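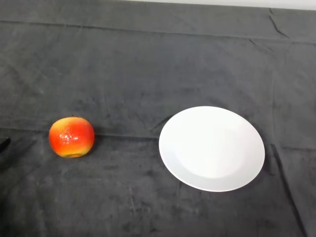 Apple and white plate on the grey cloth.

Still life table, Saturday group

The spring term starts with the simplest set-up we use. The Saturday group meets in the upstairs room at Dundell and draws from whatever is put out on the table. Most people work in pencil or charcoal for the first few weeks and move on to colour when they feel like it. Sessions run from 10 until 12, with a break for tea.

Kanini Were chose the apple and plate for 8 March 2025. She wanted one thing with colour and one without, set well apart so that the gap between them had to be drawn too. Several people put the two much closer together on paper and had to start again.

Notes on the set-up

The apple: red-orange with streaks of yellow, and a yellow-green patch on the upper left. It is a little wider than it is tall. Leave the highlight as bare paper if you are using watercolour.

The plate: plain white, no pattern. The rim slopes gently to a shallow middle, and there is very little shading to go on. Santino Figueroa suggests drawing the whole oval lightly before touching the inside.

The cloth: dark grey and soft, with a few paler smudges and bits of lint. You can put these in or leave them out. Baltasar Valdebenito laid his grey down first with the side of the charcoal and lifted the plate out with a putty rubber.

Shadows: the one by the apple is faint and falls to the right and underneath. Go easy on it.

Drawings from the session are in the blue folder by the door. Please put your initials on the back in pencil. Anything left in the folder at the end of term goes into the box for the October show, unless you tell Fatos Radulović you would like it back.

Paper is A3 cartridge, 8 sheets each for the term. Bring your own board and clips.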